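Open day at the Furkent water plant

I've driven past the Furkent treatment plant for years and never once thought about what goes on in there, so when Flandness council put up a sign for an April open day I dragged the whole family along. So glad we did!

You get a hard hat and a hi-vis vest (the kids' ones came down to their ankles) and then it's 109 steps up to the top of the settling tanks. My knees weren't thrilled. The view over the reservoir is gorgeous though - all gum trees and pelicans - and our guide was happy to be pelted with questions about fish.

The filter hall was my favourite bit. It's cool and dim and it hums, and you can lean over the rail and watch the water go from tea-coloured to clear over 4 big bays.

Afterwards there was a tasting table back in the visitor centre, tap water against the bought stuff.
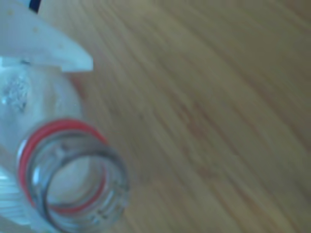
I picked the tap water as the fancy one, and so did my husband, who swears he can always tell. Sausage sizzle was $3, parking was free, and the Floner Road gate is much quicker to get out of than the main one.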